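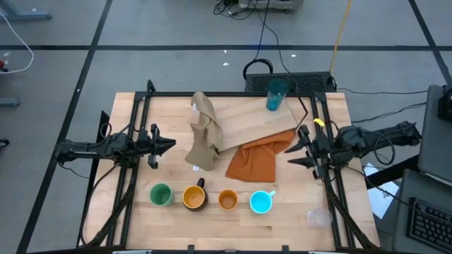 Frequently Asked Questions: Household Food Waste Collection

Who may take part?
All households in Grindmont and Ferraro may enroll. At present 3,234 homes are registered. Apartment buildings with over 70 units must apply through their management office.

What may be placed in the caddy?
Fruit and vegetable scraps, bread, rice, coffee grounds, eggshells and cooked leftovers are accepted. Liquids, plastic bags and pet waste are not.

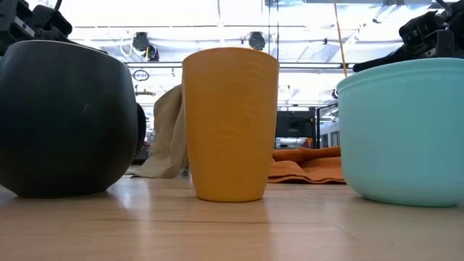
Office of Residential Collections, Town of Grindmont

May I use a container of my own in the kitchen?
Yes. Any bowl or tub may be used indoors. Only the caddy issued by the Office — marked with your address — will be emptied at the curb.

When is food waste collected?
Collection takes place every Friday. Caddies must be at the curb by 6:30 a.m. There is no collection during the first week of August.

What does the service cost?
The annual fee is $107 per household. Residents who enroll partway through the year pay a reduced amount, shown on the first bill.

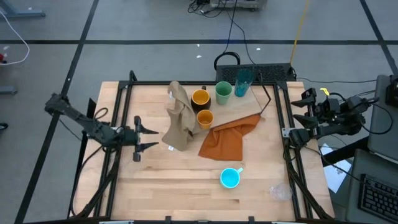

Photo: Amedeo Fontana

My caddy was missed. What should I do?
Leave it at the curb and report it by noon on the next working day. Please have your account number ready.

Is finished compost available to residents?
Yes. Enrolled households may collect two bags each spring from the Stiriditz Road yard. Proof of address is required.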